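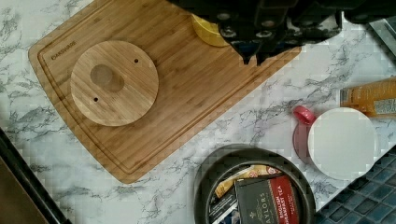 What should we set aside for the first arm? The 1,560 a month Monard quoted for the lease, plus spare fingertips, which they bill separately.

Notes from the Uvton visit, 8/22/23. Went with Farhad and Gisela. Lease runs 9 months minimum, no buyout before then. Training is extra, didnt get a price. Lead time 6 weeks, longer if we want the wrist camera fitted. Floor space fine, power fine, door too narrow for the crate (measure again!!).

Upendo wants a second quote from Zapata before anyone signs. Agree. Budget request goes in by March, Soledad has teh form.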